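知育玩具・プレイ用品 総合掲示板
トピック:Lobo の音声モジュール、音量の実測と電池の持ちについて

1 投稿者:kanden_chichi
2歳半の子供に Lobo(ボタン付きの音の出る積み木セット)を購入しました。音量切替が2段階ありますが、小のほうでも室内では大きく感じます。説明書には音圧の記載がありません。同じものを使っている方で、測定した方がいれば条件と数値を教えてください。電池は単4を3本、付属のテスト用電池から市販のアルカリに交換済みです。

2 投稿者:mokuzai_38
うちは初期ロットです。距離を決めずに測っても比較になりません。スピーカー面から 20 cm、マイクは正対、床に直置きではなく布の上、この条件でそろえませんか。スマートフォンのアプリは機種差が大きいので、絶対値ではなく大と小の差だけを見るのが妥当だと思います。

3 投稿者:kanden_chichi
>>2
了解です。普及型の騒音計が手元にあるので、A特性、速い応答で測ってみます。

4 投稿者:yubisaki
布の上に置くとスピーカー穴が塞がる個体があります。底面放音だからです。うちのは底面に穴が六つあり、毛足の長いラグに置くと明らかにこもります。硬い机で測るべきでは。

5 投稿者:mokuzai_38
>>4
底面放音なのは後期ロットです。初期は側面の格子から出ます。どちらの話かを書かないと混乱します。電池蓋の裏の刻印がLなら初期、Mなら後期です。

6 投稿者:kanden_chichi
刻印はMでした。では机の上で測ります。

7 投稿者:tsumiki_go
横から失礼します。音量の数値より、子供が耳に当てるかどうかのほうが問題です。2歳児は普通に当てます。20 cm の値が小さくても、密着時の値は別です。うちは買った週にスピーカー穴に薄いテープを二枚重ねで貼りました。底面なら目立ちません。

8 投稿者:yubisaki
>>7
テープは剥がして口に入れるので、うちではやりません。3歳未満に渡すものに後から部品を足すのは反対です。

9 投稿者:tsumiki_go
>>8
端を電池蓋の下に挟めば剥がせません。蓋はねじ止めです。三か月使って端の浮きはありません。

10 投稿者:yubisaki
三か月の実績一件では根拠になりません。幅の広いテープなら挟めるという点は理解しました。それでも渡すかどうかは別の判断です。

11 投稿者:kanden_chichi
測定しました。後期ロット、硬い机、正対 20 cm、暗騒音は 38 dB。
大は最大値で 90 dB に届きました。起動時のファンファーレです。通常の動物の声はそれより低く、再生のたびにばらつきます。
小は起動音だけ音量設定が反映されません。電源を入れた直後の一回は、大と同じ音量で鳴ります。小でも大きいと感じた原因はこれでした。設定が効くのは二音目からです。

12 投稿者:mokuzai_38
それは初期ロットでは起きません。スイッチを小に入れてから電源を入れれば、最初から小で鳴ります。後期で電源と音量が同じスライド式になった際、小に行くまでに大の位置を通過するようになったのでは。

13 投稿者:kanden_chichi
>>12
スライドの並びは「切・小・大」です。大は通過しません。起動音だけ別処理になっていると思われます。

14 投稿者:mokuzai_38
並びは了解しました。撤回します。

15 投稿者:Sneha Grewal
長文になります。Lobo と、比較用に Gedeo の貯金箱型玩具を並行して使っています。子供は現在2歳10か月、日本語で書くのは慣れていないので誤記があればご指摘ください。

まず電池の件。Lobo は切にしないまま放置しても自動で待機に入りますが、待機中もボタンの入力待ちで電流が流れます。手持ちのテスターを直列に入れて測ると、後期ロットの待機電流は 200 µA でした。毎回切にしていれば問題になりませんが、子供は切にしません。うちでは片付けの手順に「スライドを左端まで」を加えました。

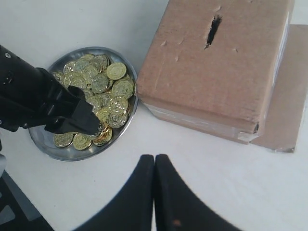 Sneha Grewal

次に起動音の件ですが、うちの後期ロットでも同じ挙動を確認しています。再現手順は次のとおりです。
(1) 切の状態で十秒以上置く
(2) 小に入れる
(3) 起動音が大の音量で鳴る
(4) そのまま動物ボタンを押すと小の音量で鳴る
十秒置かずに小へ戻した場合は起動音そのものが鳴りません。内部に残った電荷で、電源断と認識されていないのだと思います。

販売元の Illcombe に問い合わせたところ、仕様という回答でした。交換の対象にはならないそうです。返信は9月に受け取りました。音圧の値については回答がありませんでした。

Gedeo のほうは起動音がなく、投入を検知したときだけ短く鳴ります。音量切替はありません。単純な作りですが、この年齢にはこちらのほうが扱いやすいと感じます。欠点は投入口の検知が光学式で、日当たりのよい窓際だと反応しないことです。カーテンを閉めれば直ります。

16 投稿者:yubisaki
>>15
仕様という回答は納得しにくいですね。音量小を選んだのに一音目が大なら、切替スイッチの表示と合っていません。

17 投稿者:tsumiki_go
>>15
(1) の十秒は室温で変わりませんか。うちは五秒でも起動音が鳴ります。

18 投稿者:Sneha Grewal
>>17
温度は見ていません。電池の残量による差のほうが大きいかもしれません。新品の電池で測り直します。

19 投稿者:mokuzai_38
待機電流 200 µA は、単4アルカリなら放置だけで数か月は持つ計算です。切り忘れを電池切れの主因とするのは無理があるのでは。実際に減らしているのは再生時の消費でしょう。

20 投稿者:Sneha Grewal
>>19
主因とは書いていません。ただ、旅行などで長く使わない期間があると効いてきます。再生時の電流は変動が大きく、手持ちのテスターでは平均が取れませんでした。

21 投稿者:mokuzai_38
>>20
読み違えました。平均を取るなら、直列に小さい抵抗を入れて両端電圧を記録するのが早いです。抵抗が大きいと電圧降下でリセットがかかるので注意してください。

22 投稿者:hiru_ne
測定の話の途中ですみません。Kikham で中古の Lobo が安く出ていますが、初期と後期のどちらを選ぶべきですか。子供は1歳9か月です。

23 投稿者:yubisaki
>>22
初期。起動音の問題がないので。ただし対象年齢は2歳からです。

24 投稿者:tsumiki_go
>>22
自分は後期を推します。初期は側面の格子に食べこぼしが入り、分解しないと取れません。起動音は親が電源を入れてから渡せば済みます。

25 投稿者:mokuzai_38
>>22
どちらでも、出品者に電池蓋の裏の刻印と端子の写真を頼んでください。液漏れ跡のある個体は避けたほうがよいです。初期の格子は綿棒で届きますし、分解は不要です。

26 投稿者:hiru_ne
ありがとうございます。刻印を問い合わせています。2歳になるまでは仕舞っておきます。

27 投稿者:kanden_chichi
密着時の値も測ろうとしましたが、マイクの先端が筐体に触れると衝撃音を拾って安定しません。5 cm で固定する治具を段ボールで作っています。結果が出たら追記します。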